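4.2 Replanning around clutter

Our first planner, which Ifans named Bayram and then declined to maintain, treated every object on the table as a box with a generous margin. Generous margins are a fine thing until the table fills up, at which point the planner concludes that no motion is safe and sits there feeling responsible.

Clindeo, its replacement, keeps a coarse map of the dishes and updates it from an overhead view between segments of a motion. Margins shrink near the goal and grow elsewhere. A plan is thrown out after 12 failed samples - a number picked in July and defended ever since - and a new one is requested from the current joint state. Figure 2 gives two arm positions over the same tabletop, one at the plate and one at the toaster oven. 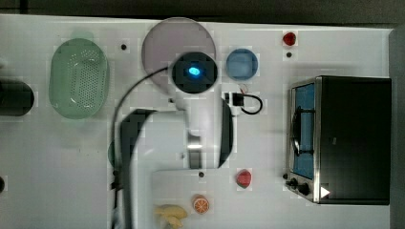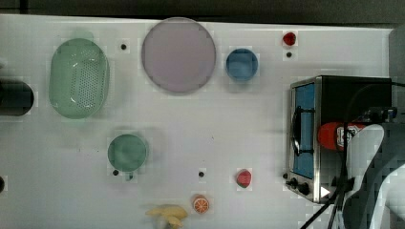
Figure 2. Overhead views of the workspace with the arm in two positions.

What does the planner do when the arm itself hides an object from the overhead view? It keeps the last mapped position of that object and widens its margin at each update until the object is seen again.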